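Recording two-handed demonstrations with hand-held grippers: the steps we use in Plilell

Last updated Friday, August 14, 2020

In this page I explain how we record demonstrations for the tidying task in Plilell. I suppose that you already installed the Sketine recorder and that both grippers pass the self test. If the self test fails, go first to the calibration page.

Step 1. Prepare the room

Choose a room where people live. In our first experiments we recorded only on a lab table, and the policy learned the table very well and nothing else. After we moved to bedrooms and kitchens, the result on unseen rooms became much better, even with fewer episodes. Do not clean the room before. Only remove things that can break or that show private information.

Step 2. Map the room

Hold one gripper at chest height and walk slowly one time through the room. Point it at the corners and at the furniture, not at a blank wall. Sketine needs at least 200 tracked points before it accepts the map. When the number stays low, turn on one more lamp and walk again.

Step 3. Record the episodes

Start with both grippers open. Press record, wait one second, then begin. Each hand takes one object, and both objects stay in view for a moment before you move to the place where they go. This short stop is important for us, the labeling script uses it to find the end of the grasp.

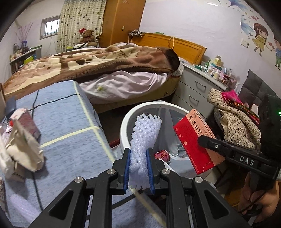 Foam sleeve in one gripper, medicine box in the other, with the lined wastebasket behind the sleeve.

Soft objects need a different habit than boxes. A foam sleeve changes its shape when the jaws close, so close slowly and stop when it is held. For a box, take it by two parallel sides and close in one motion. Please do not correct a bad grasp in the middle of the episode - open the jaws, go back to the start and record again.

Step 4. Check and cut

Open the session in Grarnine and play every episode at double speed. Delete the episode if tracking is lost, or if one hand covers the object of the other hand at the moment of the grasp. From our last session of 276 episodes we deleted 37 in this way. It looks like a lot, but when we trained with them inside, the left hand often closed too early.

Step 5. Train

Export with the option "two hands, relative pose". With absolute pose the policy works only in the room where you recorded. We start from the Cuesta base weights and train for 200 epochs, then test on a room that is not in the data.

Known problems

If the two hands drift apart in the replay, the clocks were not synchronized. Restart both grippers together and repeat Step 2. An old map can not be used again after the restart.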